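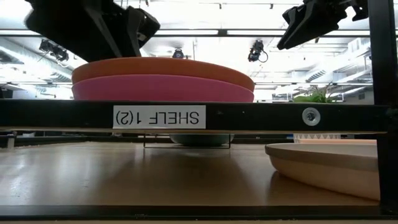
Notebook, shelf cell, 20 January 2021

Spent the morning rewriting the house rules for the two-arm cell. The old sheet from October was written for one arm and doesn't cover shared reach over the shelf. Draft below, comments welcome before it goes on the Zeruver page.

Clearances first. Minimum gap between a closed lower jaw and a plate rim while hovering is 6 mm. We had 3 on the old sheet, fine on a bare table but too tight over a stack, where the top plate can sit a bit proud of the one under it. Pella's config still has the old value. Needs changing.

Only one arm moves below rim height at a time. The other holds higher and doesn't descend until the first has called clear. The software interlock does this in auto mode but not in jog, so in jog it's on the operator.

Stacks: two plates max on the upper shelf, same diameter, different colours. Orange over pink is good, the vision side can split the rims edge-on. Same-colour stacks got merged into one thick plate in 29 of 58 trials, so they're out until Skelura has a fix.

Labels. The tag on the upper rail, SHELF 1(2), is mounted upside down relative to the table side. The rule I'm proposing is that a label reads correctly from where the operator stands, and the shelf ID in the run log is copied off the label and never from memory. To do: remount, then check the others the same way.

Bowls stay in the wire rack under the shelf. The teal one is in there now. Anything on the table that isn't part of the task gets written into the setup line of the log before the run starts, including spare plates. The beige one at the right-hand end counts. Three logs from last week have no setup line at all and I can't use them.

Speed limit near the posts stays as it was. I looked at raising it and decided against it, the right arm works too close to the upright.

E-stop check before first power-on and again after any change of gripper fingers. Initial the sheet both times. If the sheet isn't initialled, the cell isn't cleared for use, even for a quick jog.

Still open: table glare. The varnish throws long streaks from the ceiling lights. Matte mat, or leave it and accept the noise? Tilahun runs with a mat but their plates are heavier and don't slide.

Comments (3)

jog_mode: Agree on one arm below the rim. Can we put it on the pendant screen as well as the sheet?

benchtwo: Does the two-plate limit apply to bowls too, or are they never stacked?

cellnotes: Never stacked. I'll add a line. Mat is ordered, grey.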